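Media Industries, Unit 2: Reading the festival panel
Instructor: Hema Achari
Handout for 6 Oct 2026

Start with who paid. A panel on "the future of drama" at a television market is usually bought by a sales company with drama to sell. Kekine sponsored the Tundport session you watched, and three of the four speakers had shows in its catalog. The moderator didn't mention it. You should.

Then the numbers. The Purkiretti team claimed 1384 submissions to their writers' lab and called this proof of demand. It proves that entry was free. Only 591 were complete scripts, and 133 got a second reader. Ask what happened to those before you repeat the big figure in an essay.

Be careful with the word "authentic." In the Subramaniam case study it is used for casting, for dialect and for shooting in a real apartment, which are different things with different budgets. Hegde's chapter treats them as one. I don't buy it, and you're free to argue with either of us.

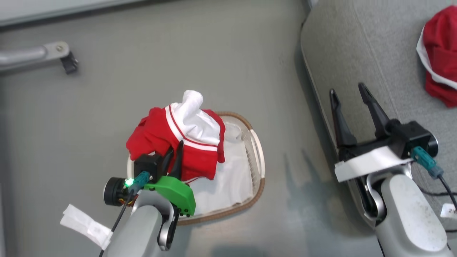 Fig. 1. Red and white garment in a lined basket.

For next class: read Sivaprasad Hegde, chapter 2, and bring one panel blurb of your own. Underline every claim that could be checked. If you can't find any, bring it anyway.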